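Okham Winter Kite Festival
Minutes of the February planning meeting
Held in the upstairs room at the Womard, 7 p.m.

Chair: Solange Mallet
Present: the festival organizers, both field leads, the parking lead, and a good number of neighbors from the Toledo Road side, whom we were very glad to see. Apologies were received from the schools liaison, who had a cold and sent her best wishes along with a page of notes.

1. Welcome and last month's minutes

Solange opened the meeting a few minutes late so that everyone could get a hot drink and find a chair, and thanked people for coming out on such a raw evening. The minutes of the January meeting were read through and accepted with one correction. The big delta kite that was repaired over the holidays belongs to the Okham club and not to the library, and the library would like this to be clear before anyone asks to borrow it from them again.

2. The flying field

The field lead had walked the ground twice since we last met and gave us a very full report. The upper end is in fine shape. The lower end, by the creek, is soft, and he would not want to see the large kites anchored there unless we get a stretch of dry, cold weather beforehand. There was a long and friendly conversation about whether to move the whole flying line uphill. Several people remembered the year we did so, when the wind came over the row of spruces in a tumble and we spent most of the morning getting tails out of branches.

It was agreed to keep the main line where it is, move the large kites to the upper end, and rope off the lower end for small single-line kites only. The rope will be strung 57 feet back from the creek bank. The parking lead asked that the rope be a bright one this time, please.

3. Entries

Sign-ups stand at 133, which Solange said made her very happy indeed, and there was some applause. The family class is the largest, as usual, and the night flight has filled up faster than we thought it would. We talked over whether to close the night flight now or keep a waiting list. A waiting list was preferred, with the understanding that people on it should be told plainly that they may not get to fly, so that no one drives over from Toledo with a car full of lights and goes home disappointed.

A letter had come in asking whether fighting kites would be allowed this year. After hearing both sides, and they were both put very kindly, the meeting decided to keep to last year's rule: demonstration only, no coated line, and a marshal standing by.

4. Children's morning

The schools liaison's notes were read aloud. She would like the children's morning to begin at 9:30 instead of 9, so families have time to eat breakfast and hunt for mittens, and everybody thought this was sensible. Each child will get a plain paper sled kite to decorate and fly. She asks for more crayons and fewer markers, as the markers dried out in the cold last time and there were a few tears over it. She also suggests a prize table for the little ones with small toys on it, so that every child under six who flies a kite can pick something to take home. This was warmly approved.
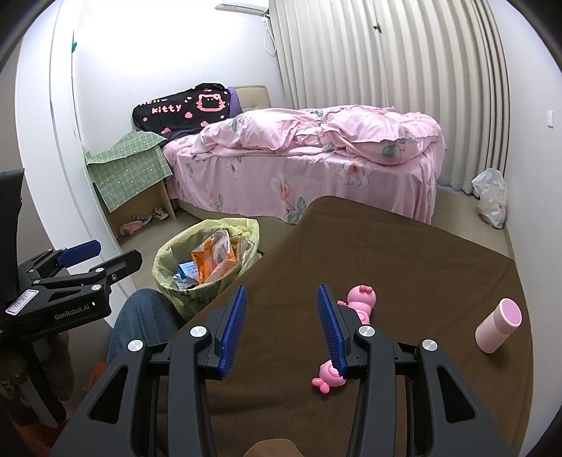

Pink caterpillar-style toy and lidded cup.

There was a question about whether the prize table should be inside the tent or out by the field. Inside was the general feeling. One of the Toledo Road neighbors kindly offered two folding tables and the use of her wagon to bring them over, and was thanked.

5. Money

The balance and the bills were gone through line by line, with patience on all sides. Tent rental will be $900, the same as last year, and includes setting up and taking down. Fliravance has agreed to sponsor the night flight again and has asked only that its banner be hung where people can read it, which did not quite happen last time on account of the fog. Solange will write to them with our thanks and ask how they would like the banner placed.

It was moved and seconded that entry fees stay as they are. Carried. It was also moved that the cocoa be free to anyone flying or marshaling. Carried, with great feeling.

6. Safety and marshals

We need 3 more marshals for the afternoon session and would love to hear from anyone who is steady on their feet and doesn't mind being looked at while wearing an orange vest. The marshals' talk will be given at the field gate before the first launch. The cutoff for wind stays the same as in past years, and the decision rests with the field lead alone. Solange asked us all to back him up cheerfully if he has to call a halt, even if the sun is out and people are grumbling.

The neighbors raised the matter of cars along Toledo Road, which had blocked two driveways. The parking lead said he was sorry about that and has drawn up a new plan using the hay lot behind the Womard. Cones will go out the evening before. The neighbors said they were satisfied with this and wished us a good breeze.

7. Other business

The lost-and-found box still holds a good many gloves, a child's blue scarf, and a very nice line winder with no name on it. Please come and look before it all goes to the thrift store.

A suggestion was made to put out a short guest book at the tent so visitors can tell us where they came from. Agreed. Solange has a blank one at home and will bring it.

8. Action items

Solange to write to Fliravance and reply to the fighting kite letter.
Field lead to buy bright rope and walk the lower end again.
Parking lead to mark out the hay lot and deliver the new map to the neighbors.
Schools liaison to order crayons and paper kites, once she is feeling better.
Everyone to ask friends about marshaling.

The next meeting will be in the same room at the same hour. The meeting closed at 8:50 p.m., and those who could stay helped stack the chairs.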